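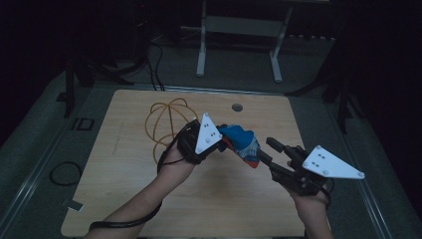 Search this site Enter keyword Go

Lost Property: Frequently Asked Questions
Updated December, by Esther Shirima, Visitor Services, Murthy Leisure Center

Where should found items be taken?
Please hand them to the front desk. Staff will attach a numbered tag and enter the item in the lost property register.

How long are items kept?
Clothing, bags and sports gear are kept for 39 days. Food containers, drink bottles and swimwear are kept for two days only. 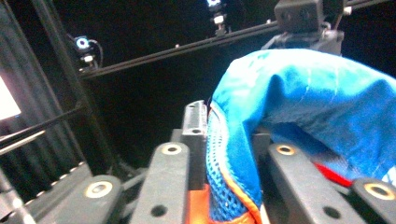
Blue fabric with a mesh panel and thin orange trim.

How do I claim something?
Complete a claim form at the desk or by telephone. Describe the item as fully as you can, including color, size and any marks. General descriptions such as "a blue hat" often match several entries and will delay your claim.

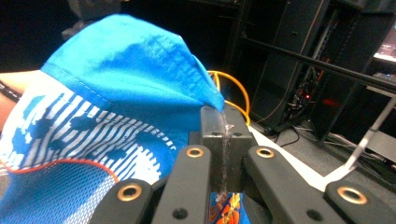 Cap in bright blue, with white stripes and dark navy blotches on the front panel.

Must I show identification?
Identification is required for phones, wallets, keys and jewelry. Members under 16 must be accompanied by a parent or guardian when claiming these items.

Can someone else collect for me?
Yes, with a signed note from you and the claim number.

Will the center mail my property?
Items may be mailed within the country at the owner's expense. Payment must be received within 14 days of the claim being approved.

What happens to unclaimed items?
Usable clothing is donated to the Prollari Thrift Store. Bank cards are destroyed and keys are recycled.

Whom do I contact about a refused claim?
Write to Kerubo Rashidi, Member Relations, at the center's address.

Contact us | Copyright Murthy Leisure Center | Back to top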